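Ticket: Start pushbutton, intermittent no-start
Site: Flandness, upper level
Opened by: Stavros Tzavaras
Priority: Normal
Status: Open, waiting on parts

Symptom
Start command is dropped on some presses. Operator has to press again, sometimes holding the button in for a second or two. Stop circuit is not affected. First reported in October, more frequent now.

Checks so far
09:40 Supply to the control circuit measured at the terminal strip. Steady, no dip on press.
09:55 Wiring between strip and button rung out with the button disconnected. No open, no short to ground.
10:20 Contact resistance across the NO contact, button held in: 290 ohms on the first press, 990 on the second, 670 on the third. Should read close to zero every time.
10:35 Contact block unlatched, reseated and latched again. Readings still wander.
10:50 Swapped in a block from the Humphreys spares box. 15 presses, no drop. That block is a different rating and was taken back out.

Type for matching: metal bezel ring, black knurled locking nut, black rectangular body, yellow contact block under an amber-tinted shell, orange latch tab. The strip at the edge of the block is marked 23.

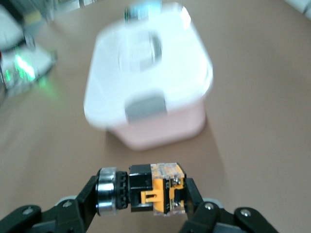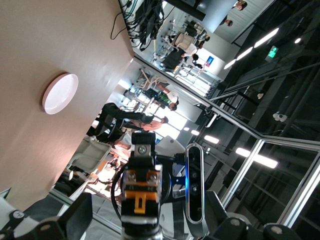
Hefin Samuel replied that wandering resistance with good wiring points to the contacts and that he would not bother cleaning them. He had the same fault at Toltport, cleaned the block twice and ended up replacing it. He also asked whether the locking nut had been tight when the button came out, as a body that turns in the panel will work the terminal screws loose.

11:30 Nut was hand loose. Terminal screws were tight. Added to the record as a second finding.

Next steps
Order one contact block from Flunis, same rating as the original. Quote the full part number from the panel drawing. The marking on the block is not enough to order by.
Fit, tighten nut, repeat the resistance test. Close if all presses read under one ohm.
Check the nut on the stop button while the panel is open.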